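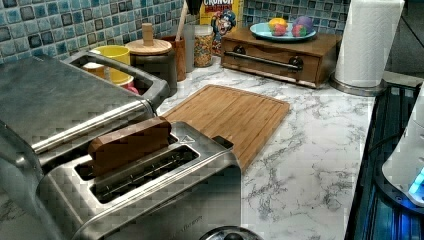 Toast, planners and a very long afternoon

13 Oct 2026
by the Plitel blog

So I finally moved the toast task over to Jindura, the new planner, and I have thoughts! If you've been reading since March you know the old setup was a pile of hand-written waypoints held together by one config file and a lot of hope. It got the bread out of the slot and onto the cutting board, as long as the toaster stayed exactly where I'd measured it. Nudge it an inch and the whole thing went off and grasped air.

The new version plans from perception every time. We get a pose for the toaster, a pose for the slice and a pose for the board, and Jindura samples its way from one to the next. The default budget is 2000 samples, which sounds generous until you remember that half the interesting grasps are in a narrow little band right above the slots. Too low and the fingers hit the housing, too high and you're pinching the top of the crust and praying.

What bit me was the stainless steel. Everything on the left side of that counter is shiny, the toaster and the big appliance behind it both, and the depth data on brushed metal is full of holes. My collision map had a gap in it right where there was a solid hunk of appliance, so the planner (very sensibly, from its point of view) kept suggesting a shortcut through it. I spent ages blaming the solver. Sorry, solver.

The fix was boring: box primitives for anything metal, padded a bit, and the depth cloud only for the rest. Planning time dropped to about 190 milliseconds and the weird shortcuts went away.

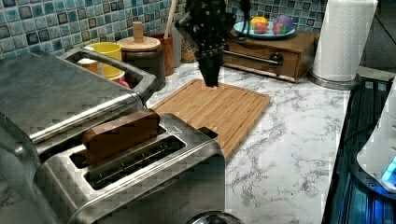

Why not just learn the whole thing end to end?

Because I want to be able to read the plan when it goes wrong. With a planner I can open the log, see which constraint failed and at which step, and change one number. I'm happy to use learned models for the poses, and the grasp scorer is learned too, but the motion in between stays something I can poke at.

Speaking of logs, the Bensaid viewer has been a huge help this month. It replays the planned path next to the executed one, so you can scrub to the spot where they split. In my case they split at waypoint 7, over and over, and it was a stale transform on the wrist. One line! The calibration node was publishing the old value at startup and the new one a few seconds later, and I'd been starting runs inside that window.

I've also added 3 retries with a fresh look at the slice between each one. Before, a retry reused the old pose, so it would repeat the same miss with total confidence.
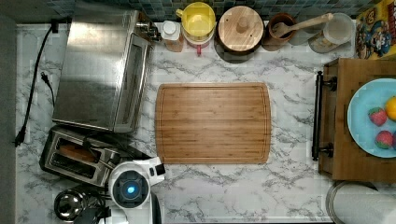
Toaster, slice and cutting board from overhead, with the arm coming in at the bottom.

Next up is the plate. I'd like the slice to go from the board to a plate without a pause in the middle, and right now Jindura treats those as two separate problems with a full stop between them. The Gernbridge branch has some blending code that might do it, but it's written against the old message types and I haven't had the energy to port it. If anyone has it building already, please leave a comment and save me a weekend.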